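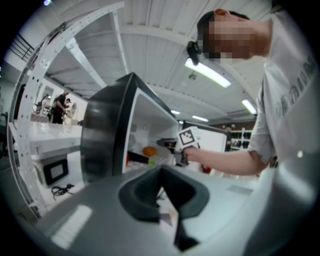 Treasa Hegarty wants to talk about potatoes first. I had a list of questions ready, and we got to the first one after twenty minutes, by which time I had learned that a medium potato should be pricked, rolled in damp paper towel and turned over halfway, and that I've been making a mess of mine since college.

"People put it in dry and walk away," she says. "Then they come back to a leather ball and they blame the microwave!"

Treasa has been cooking her lunch at work for 13 years, in four different jobs, and she now runs a monthly lunch table at Mirusano, the shared building where she rents a desk. Anyone can come. You bring something raw and you leave having eaten it hot. The first one, in May, drew two people (one was Italo Galli from the desk behind hers, and he only came over to ask what smelled so good). The last one drew 31, and they had to eat in shifts.

I ask how it started and she laughs. "Eggs. I was sick of sandwiches. I had a mug, an egg, a spoon of milk and some cheese end from the fridge at home. Forty seconds, stir, then another twenty or so. It was the best thing I'd eaten at a desk in my life, and I went straight back the next day and ruined it."

What went wrong the second time?

"Full power the whole way. That's the thing I'd shout from the roof if they'd let me up there. Learn the power button! Half power for eggs, half power for fish, half power for anything you'd feel sorry for."

She loves fish, and yes, she cooks it at work. There is a way to do this and keep your friends, she says: a lidded glass dish, a squeeze of lemon, ginger if you have it, and you open the lid outdoors. Emiliano Palma, who sits nearest the kitchen, was firmly against it until she made him cod with soy sauce and scallions. He now asks when the next one is.

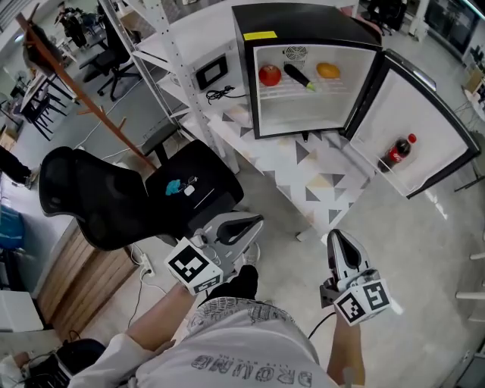

A "LIFE BEGINS" T-shirt, office chair close by.

We move on to rice, a subject on which Treasa has Opinions. She rinses it three times, uses a bowl much bigger than you'd think, and lets it stand covered for as long as it cooked. "Standing time is cooking time. My aunt told me that and I ignored her for years, and I'd like to say sorry to her in print." Consider it done.

Does she ever just buy lunch? "Of course I do! There's a dumpling place called Harb two streets over and I'd marry it. I'm not strict about this. I just think there's so much fun in it, and it costs next to nothing, and you get to stand around with people while it goes round."

The standing around may be the part I enjoyed most. While our lentils were going, Shireen Mabaso told me how her mother makes tomato relish, Sizwe Potgieter disagreed with nearly all of it, and a jar was fetched to settle the matter. (Shireen's mother is right. It needs the vinegar.)

Before I go I ask for one recipe a complete beginner can try tomorrow. She doesn't hesitate.

"Sweet corn. Leave the husk on, four minutes, give it a rest, cut off the fat end and squeeze it out from the top. It slides out clean, silk and all. Butter, salt, chili if you like. Bring two, because somebody's going to ask."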